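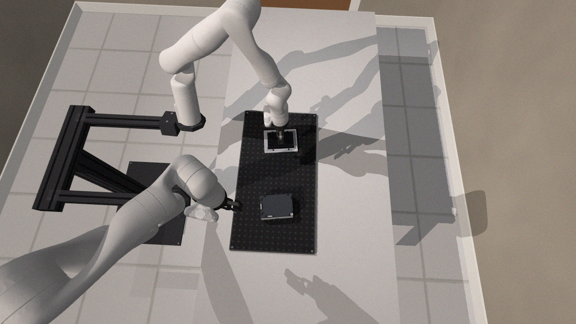 Figure 1. Two white robot arms and a white platform with a faint grid, computer rendering.

The Loss of Stidska: a play and its source
Project report, second year, Literature and History
September 2020

1. Subject of the project

My project is about an old verse tragedy in five acts, The Loss of Stidska, and about the prose pamphlet from which its author took the story. The play was printed without the name of the author. Only one copy is known to me and it is kept in the Gilmartin Library, bound together with two comedies and a sermon. The pamphlet is in the same library under a different shelf mark, and in the old catalogue the two are not connected with each other.

The question which my supervisor, Donal Mulcahy, proposed to me was simple: what did the poet take from the pamphlet, what did he leave out, and can we see why? I have answered the first two parts better than the third.

2. The story

Stidska was a small trading post on a river, held in common by the merchants of two towns, Clalska and Jandska. By their treaty each town had one half of the warehouse and the governor was changed every second year. The pamphlet tells how in April, when the ice was gone and the first boats were expected, the governor from Jandska closed the gate and accused the Clalska merchants of a plot to burn the warehouse. They were kept in the cellar for 15 days. Some of them signed a confession, and afterwards they took it back. The pamphlet was written by a merchant of Clalska, so it is not a neutral witness. I found no printed answer from the other side, although the pamphlet itself complains of one.

3. Method

I first made a transcription of both texts. The pamphlet has 40 pages and the print is quite clear, except in the last sheet, where the ink has gone through the paper. The play was more difficult. The lines are not numbered, so I numbered them by myself, beginning again in each act. Then I put a letter beside every line of the play: P when the matter comes from the pamphlet, N when it is new, and D when I had a doubt.

I did this work completely for Acts III and IV, because the imprisonment and the confession are there. The other acts I only read and made notes.

4. What was found

Acts III and IV have together 626 lines. Of these, 234 have the letter P. This was more than I expected after the first reading, when the play seemed to me very free. In several speeches the poet keeps even the order of the words and only moves an adjective or adds "alas" to fill the verse. The speech of the old clerk in the cellar is almost the whole of page 22 of the pamphlet.

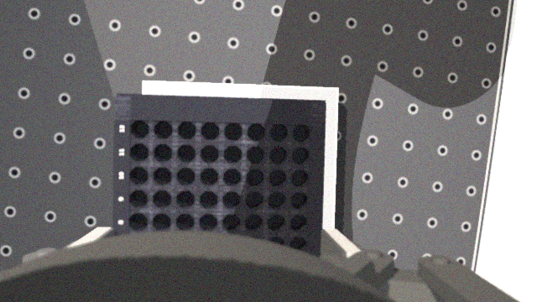 The new matter is mostly of two kinds. The first kind is love. In the pamphlet there is no woman at all, but in the play the governor has a daughter, Orsina, who is promised to a young Clalska merchant. She carries letters, she faints in Act III, and she has the last words of Act IV. The second kind is the comparison with ancient history, which is given always to the noble characters and never to the servants.

What he left out is more interesting to me. The pamphlet spends many pages on money: the price of the furs, who paid for the repair of the roof, how the weights were tested. The quarrel about the weights seems to be the real beginning of the whole affair. In the play there is one line about it, and it is a joke.

I think the poet removed the money because a tragedy of that time needed persons of high rank and high motives. Mr Mulcahy has another opinion. He thinks that the audience already knew the quarrel and did not need it to be explained. I can not decide between these with the evidence I have.

5. The prologue

The prologue asks the audience to "remember Stidska" and calls for new ships. It mentions no love story. Its style is rougher than the play, with many short rhymes, and I suspect that it was written by another hand, perhaps for a later performance. The paper of this leaf is also thinner. I asked the library about the binding, and they answered that it was renewed and that no record was kept of the earlier state.

6. Problems

The letter D was used too often in the beginning. After Act III was finished I went back and changed many of these to P or N, with a stricter rule: at least three important words must be the same, or the same fact must come in the same place of the story. Another reader would perhaps have a different total.

I also lost some time with the long s, which I read as f in several names.

7. Further work

Acts I, II and V should be marked in the same way. Also the two comedies in the volume should be compared with the play for spelling and printer's ornaments, as this could help to find the printer.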